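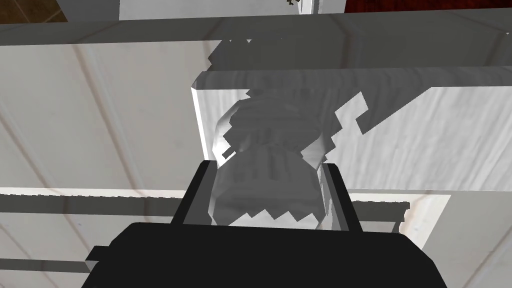 Fingers on either side of the glass, cabinet behind.

How to Put On a Simulated Kitchen Demo for Your Open Day

Updated 3/24/24

We held our first robot open day at Kultier back in December, in the big downstairs room at Bozkurt Hall, and ever since then people have been writing to ask how we set up the kitchen demo and whether they could do something like it at their own school or club. Well, of course you can! It takes a decent computer, a projector, a couple of patient friends and one long evening of practice, and I'm going to go through it the way we did it, including the parts I'd do differently.

A little background first. The whole demo ran inside Vornari, the simulator we use for our practice work, so there was no real robot in the room and no real kitchen either. I was nervous that families would walk in, see a screen and walk right back out again. By the end of the afternoon the door counter said 1176 (it does count you again if you go out for a cookie), and plenty of those people stood at our table for a good long while.

What to have ready

- One computer to run the simulator and a second screen for the audience
- A projector, or the biggest monitor you can borrow
- A gamepad or whatever controller you normally drive with
- Some recorded runs, saved where you can find them in a hurry
- Painter's tape for the floor
- A kitchen timer with a loud bell

Step 1. Pick one small job and stick with it

Your first idea will be too big. Ours was to clear a whole counter, and it was a very long wait for a six-year-old. Pick a job that can be told in one breath – "it's going to reach for that" – and let the robot do only that until the bell rings. We went with see-through things near a white cabinet, which makes a lovely conversation starter, as anybody who has reached for a clean glass in a dim kitchen already understands the trouble.

Step 2. Put the close-up view on the big screen

I'd planned to show a wide view of the kitchen and keep the close view on my own monitor. Please do it the other way around. When people can look right down past the fingers they start leaning left and right in their seats, and pretty soon they're giving you directions. It's wonderful. The wide view can go on the small screen for anyone who wants to get their bearings.
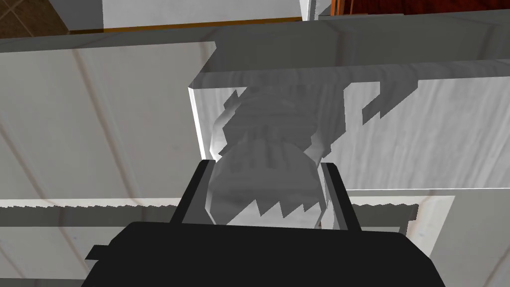 The close-up view, with a milky, see-through piece between the black fingers.

With the close view up, you'll get questions about the zigzags. Those sawtooth edges on the shadows are part of how the simulated kitchen is drawn, and the younger visitors noticed them long before the grown-ups did. I keep my answer short: the computer has to draw everything very fast, and it cuts corners on the shadows. Then I ask them to find another one. You can lose a happy five minutes that way, so watch your timer.

Step 3. Slow everything down

Whatever speed you drive at when you're alone, cut it in half. Stop the gripper just before it closes and ask the group what they think it should do next. Go left? Tip a little? Back away and try again? Let them argue! Then take a suggestion, even one you're pretty sure won't work, and try it with a straight face.

If you let visitors hold the controller, give each one a turn of 2 minutes and use the bell. We tried going by feel the first hour and the line went clear out to the coats.

Step 4. Have recorded runs in your pocket

Something will freeze. It might be the projector or the controller, and in our case it was both, right as a group from Todano Elementary sat down on the floor. We had 926 saved runs on the drive, far more than anyone could need, and I still couldn't find a good one because the folders were named by number. Choose 3 ahead of time, give them plain names, and put them on the desktop.

Step 5. Save a change of view for the second half

People who stay a while deserve something new to look at. Switch to a different spot and a different object, and give folks a moment to find their way before you start talking.
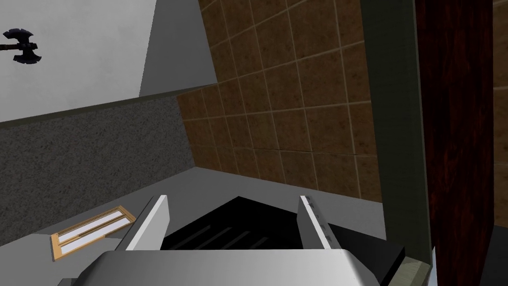

Over at the gray countertop, with white fingers and a black, ridged object.

I like the countertop for this part, since there's so much more to see – the big brown tiles, the speckled backsplash, the tray lying at an angle. Ask where they'd set the black piece down if it were up to them. I had one boy make a very serious case for the tray, and his sister wouldn't hear of it.

Step 6. Pack up in the right order

Save your session before you unplug anything. Then the computer, then the projector (let the fan stop first), and pull the painter's tape up slowly, or you'll be on your knees with a butter knife like I was.

Comments (3)

Tried this at our library with a laptop and a bedsheet for a screen. The half speed tip made all the difference, thank you!

What kind of controller did you use? My daughter's hands are pretty small.

We were there in December and my son still talks about the zigzag shadows. Will you be at Bozkurt Hall again?

Contact Kultier | © 2024 Kultier Open Days | Back to top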